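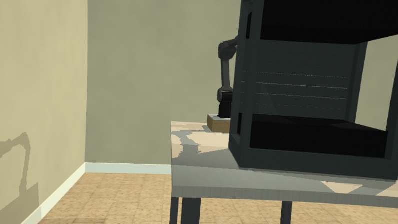 Par Clodagh Fahy – mis à jour mercredi, 18 h

Journée portes ouvertes Conder : vos questions

Vite fait, entre deux groupes. Beaucoup de mails, souvent les mêmes questions, donc je réponds ici. Si la vôtre n'y est pas, écrivez quand même, je complète ce soir.

C'est où exactement ?

Site de Hullton, bâtiment de la recherche, entrée côté parking visiteurs. Pas l'entrée principale, le badge n'y marche pas pour le public. Salle de démo au rez-de-chaussée, fléchage au sol.

Faut-il réserver ?

Oui. Groupes de 20 maximum, inscription en ligne, gratuit. Les créneaux du matin sont pleins. L'après-midi il reste de la place, surtout après 15 h.

Combien de temps dure la visite ?

60 minutes en tout. Accueil, passage en salle, démo sur écran, questions. On commence à l'heure, on n'attend pas les retardataires (désolée, mais le groupe suivant est déjà dans le couloir).

On voit un vrai robot ?

La démo est en simulation. Bras, pince, table, meuble, petit bloc, tout est calculé et projeté sur grand écran. Le bras physique est dans l'autre bâtiment et ne se visite pas cette année. Plusieurs personnes ont été déçues l'an dernier, donc je préfère l'écrire en gros : SIMULATION.

Pourquoi travailler en simulation ?

Parce qu'on peut rater. Un bras qui tape dans un montant, ça coûte cher ; à l'écran on relance. On change aussi la lumière, la couleur des murs, la place du meuble, sans rien porter. Pour la démo on lance une série de 1,000 essais la veille et on en rejoue quelques-uns devant vous. 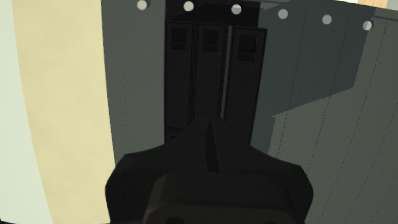

Et puis il y a la question des points de vue. On passe d'une vue de la pièce à une vue prise au ras de la pince, et les gens comprennent tout de suite pourquoi c'est difficile : de près, la pince mange la moitié de ce qu'on voudrait regarder. On s'arrête là-dessus un bon moment, c'est la partie qui fait parler. Prévoyez vos questions pour ce moment là plutôt que pour la fin.

Qui présente ?

Saoirse Mulligan le matin, moi l'après-midi. Mulligan tout court sur le planning, c'est elle, pas une salle. On nous a posé la question.

C'est quoi, Trandesov ?

Le nom du logiciel de la démo. Développé en interne, pas en vente, pas de version d'essai, inutile de demander une clé à l'accueil. On montre l'interface cinq minutes, pas plus, sinon on déborde.

Les enfants peuvent venir ?

À partir de 7 ans, accompagnés. En dessous c'est long, assis dans le noir. Il y a un coin dessin dans le hall mais sans surveillance, un adulte reste avec eux.

Est-ce que c'est technique ?

Un peu. Pas d'équations. On explique ce qu'est un point de saisie, pourquoi un obstacle entre la caméra et le bras complique les choses, comment on choisit une trajectoire. Si vous êtes du métier, dites-le au début, on peut pousser plus loin pendant les questions. 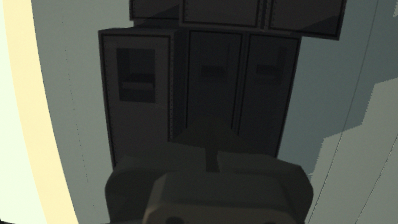 Saoirse trouve que je vends mal la chose et me demande d'ajouter ceci : le public pose de meilleures questions que bien des collègues, surtout sur ce que le robot « sait » de ce qui est caché, et elle prendrait volontiers dix minutes de plus par groupe. Noté. On n'a pas les dix minutes. Mais elle reste dans le hall pendant la pause de midi pour ceux qui veulent continuer.

Peut-on piloter le bras soi-même ?

Deux personnes par groupe, tirées au sort, à la manette. Deux minutes chacune. Le reste du groupe conseille, en général très fort.

Photos, vidéos ?

Photos de l'écran, oui. Pas de vidéo pendant la partie interface. Et pas de flash, la salle est petite et tout le monde en profite.

Accès fauteuil roulant ?

Oui, tout est de plain-pied. Porte large côté parking, sonnez si elle est fermée. Deux emplacements au premier rang, à signaler à l'inscription pour qu'on retire les chaises.

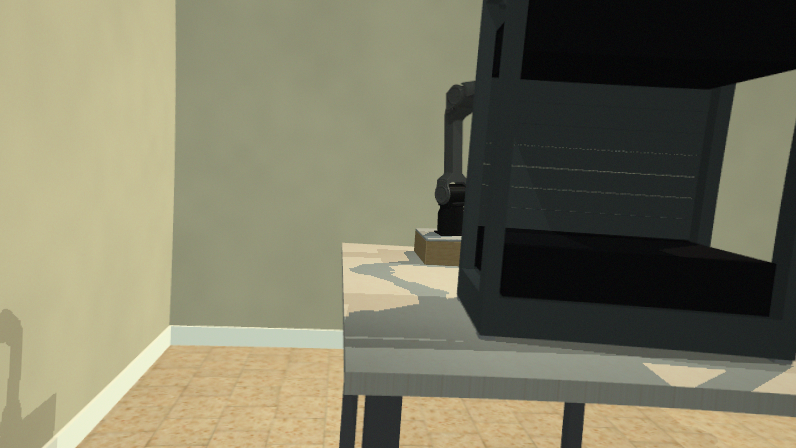

Que se passe-t-il si je dois annuler ?

Un mail suffit, même le matin même. La place repart aussitôt sur la liste d'attente, donc prévenez vraiment, il y a des gens qui attendent.

Y a t-il à manger ?

Café, thé, biscuits dans le hall. La cantine est reservée au personnel. Une boulangerie au rond-point, à pied c'est faisable.

Les écoles ?

Séances à part, en mai, par classe entière. Formulaire différent, demandez-le moi directement. Ne passez pas par l'inscription grand public, le système compte une classe comme une seule personne et ensuite on se retrouve à chercher des chaises partout.

Les diapos seront en ligne ?

Oui, la semaine d'après, sur cette page. Les essais rejoués aussi si j'arrive à les compresser.

C. F.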